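Stameo – Bildergalerie
Vormachen statt programmieren
Stand: 2020-03-20

Wer bei uns in Drernevard zum ersten Mal den Führungsarm in die Hand nimmt, lacht meistens kurz auf. Man bewegt das Handgelenk, und am anderen Ende des Tisches bewegt sich ein zweites Handgelenk mit. Ich mache das jetzt seit Monaten und finde es immer noch großartig!

In dieser Galerie zeigen wir den Arbeitsplatz, an dem wir unserem Arm Garance kleine Handgriffe beibringen. Kein Code für jede einzelne Bewegung, keine Liste mit Winkeln. Eine von uns macht es vor, der Rechner schreibt die Gelenkstellungen und die Kamerabilder mit, und später soll Garance denselben Handgriff allein versuchen. Bis dahin braucht es viele Wiederholungen, und zwar saubere.

Angefangen haben wir mit einem Gamepad. Das ging, war aber eine Quälerei: linker Stick für die Schulter, rechter Stick für den Ellbogen, und für den Greifer musste man die Schultertaste genau richtig antippen. Carla Awad kam damit ganz gut zurecht, ich überhaupt nicht. Man denkt die ganze Zeit an Tasten und kaum an den Gegenstand. Seit wir zwei Arme mit gleichem Gelenkaufbau haben, einen zum Führen und einen zum Folgen, ist das wie weggeblasen. Man greift, wie man eben greift, und merkt nach ein paar Minuten gar nicht mehr, dass dazwischen ein Kabel liegt.

Gerade üben wir mit Döschen. Klingt unspektakulär, ist aber eine richtig schöne Aufgabe! Ein bauchiges Gefäß verzeiht wenig: Setzen die Backen zu hoch an, kippt es weg, stehen sie schief, dreht es sich beim Zufassen. Wir lassen die Döschen auf einem niedrigen Sockel stehen, damit der Greifer seitlich herankommt, ohne mit der Unterkante über den Tisch zu kratzen. Den Tipp hatte Najwa Kassab, und er hat uns etliche Schrammen erspart (die vorhandenen gehen auf mein Konto).

So läuft ein Durchgang ab:

Arm in Ruhestellung, Aufnahme starten, kurz warten. Dann in einem Zug an das Döschen heranfahren, die letzten Zentimeter langsam. Backen schließen, einen Moment halten, anheben, absetzen, loslassen, zurück in die Ruhestellung. Wer unterwegs zögert oder nachkorrigiert, lässt die Aufnahme trotzdem laufen. Wir haben am Anfang alles gelöscht, was nicht elegant aussah, und das war ein Fehler. Garance konnte danach wunderbar gerade auf ein Döschen zufahren und war völlig ratlos, sobald sie ein Stück danebenlag. Die kleinen Korrekturen gehören also dazu! Gelöscht wird nur noch, was wirklich schiefgeht – umgefallenes Gefäß, abgebrochene Aufnahme, Hand im Kamerabild.

Inzwischen liegen über 1.000 Durchgänge auf der Platte. Die besten entstehen vormittags, nach dem Mittagessen werden alle ein bisschen schlampig, und das sieht man den Kurven auch an. Nach zwölf Wiederholungen am Stück wird bei uns gewechselt, sonst schleicht sich eine Marotte ein. Carla zum Beispiel zieht den Ellbogen immer eine Spur hoch, bevor sie zufasst. In den ersten Versuchen hat Garance genau das übernommen, und wir haben Tränen gelacht.

Noch etwas zum Tisch: Wir arbeiten absichtlich auf einer Platte mit kräftiger Maserung. Auf einer einfarbigen Unterlage ist alles leicht zu erkennen, auf Holz mit dunklen Streifen und Wirbeln muss sich die Auswertung mehr anstrengen. Dazu kommt der Schatten, den der Arm selbst wirft und der bei jeder Bewegung mitwandert. Wir wollten wissen, wie gut das unter solchen Bedingungen klappt, und sind bisher ziemlich angetan.

Am Arbeitsplatz 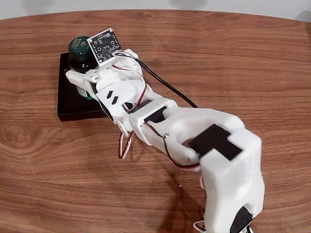 Garance am dunkelgrünen Döschen, die Backen liegen um die Mitte. Auf dem Greifer sitzt die kleine schwarze Platine, ihr Kabel läuft oben am Arm entlang zurück.

Die weißen Teile kommen aus dem 3D-Drucker, und wer selbst druckt, wird die feinen Schichtlinien am großen Segment sofort wiedererkennen. Schleifen wollten wir immer mal, gemacht hat es keine. Mit den Servokabeln am Handgelenk sind wir noch nicht glücklich. Die Schlaufe braucht genug Spiel für die Drehung, hängt dafür aber ziemlich weit herunter. Wer eine hübsche Lösung dafür kennt, darf sich sehr gern melden!

Als Nächstes ist der Deckel dran. Aufschrauben mit nur einem Arm geht nicht ohne Halterung, also bastelt Najwa gerade an einer Aufnahme, in der das Döschen festsitzt. Beim Führen fühlt sich Schrauben übrigens ganz seltsam an: Das Handgelenk kommt nicht weit genug herum, man muss loslassen, zurückdrehen, neu fassen. Mit der eigenen Hand macht man das, ohne hinzuschauen. Am Führungsarm habe ich beim ersten Mal die Luft angehalten.

Im Mai wollen wir die Döschenaufgabe noch einmal mit Leuten aufnehmen, die vorher nie einen Führungsarm bedient haben. Vorkenntnisse braucht man dafür keine, ruhige Hände helfen, Neugier noch mehr. Kommt vorbei, wenn ihr in der Nähe von Drernevard seid – wir zeigen euch die Ruhestellung, den Startknopf und den Greifhebel, und dann geht es auch schon los.

Text: Maysoun Twal
Aufbau und Druckteile: Najwa Kassab, Carla Awad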